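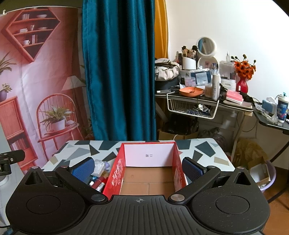
Angeliki Raptis has been putting up decks and small footbridges in Drosulville since she left the yard at Dirkberg. When I ask which part of a deck fails first, she says joist hangers.

"People look at the boards," she says. "The boards are fine. You get underneath and the hanger is rusted through at the bend."

She blames mixed metals for most of it. A crew runs out of galvanized nails, somebody finds a box of plain ones in the truck, and the job gets finished. On a deck she took down on Bunting Road last October, 86 hangers had to be replaced. The lumber went back in.

Matvii Onyshchenko runs the fastener counter at Gitine, where she buys most of her hardware. He would like customers to ask more questions.

"They come in wanting 500 screws, the cheapest," he says. "I ask if it's going in treated wood and half of them don't know."

He sells stainless to anyone building near salt water and hot-dipped galvanized to nearly everyone else. Stainless hangers get stainless nails. He won't mix the two, and he has lost sales over it.

Raptis also lays a strip of butyl tape along the top of each joist before the boards go down. It adds 2 hours to an ordinary deck. Some clients ask her to leave it out.

"I put the price on its own line so they can see it," she says. "Then they usually say yes."

Her last footbridge took 2439 screws, all stainless. She knows the number from the invoice, which she was still arguing over when we spoke. Onyshchenko says the invoice is correct.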